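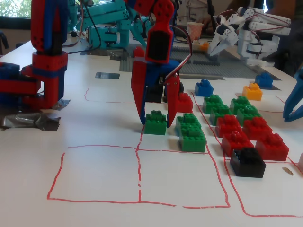 I have never believed in sorting bricks by colour. Every tidying book says to do it, and so did the leaflet from Griltent that came with the trays I bought in June, and I have now given it a proper go and I'm still not sold. The theory is that you mark out your table in squares, one square per kind, and the pieces more or less put themselves away. So I got a red marker and drew lines. They wobble. A grown adult with a ruler in the drawer should do better, but there they are, on a white tabletop, and I doubt they will scrub off. And what happened to the squares? The two nearest ones are empty, while the greens, reds and blues are all huddled together over on the right with a single yellow in among them.

My complaint is simple. When you build, you don't look for "a red". You look for a two-by-four, or that thin flat one you had a minute ago. A tub of 500 mixed reds is as slow to dig through as a tub of 500 mixed anything, possibly slower, as your eye has nothing to catch on. I paid for 262 second-hand pieces at the toy fair in Merkemville and spent an evening splitting them by colour. Then I wanted a roof and tipped the lot out again.

Sorting by shape seems better, though I'm wary of that too. The Ploltora boxes have 55 little compartments, and whoever designed them must think people own 55 sorts of brick in equal amounts. I own two sorts in quantity and a handful of everything else. Vondráček do a plainer box with movable dividers, dearer than it ought to be, and I might get one if it's ever reduced.

For now I'm keeping the grid, mostly because of the marker. Green can have the first square. Black will have to share with yellow until I find more of either.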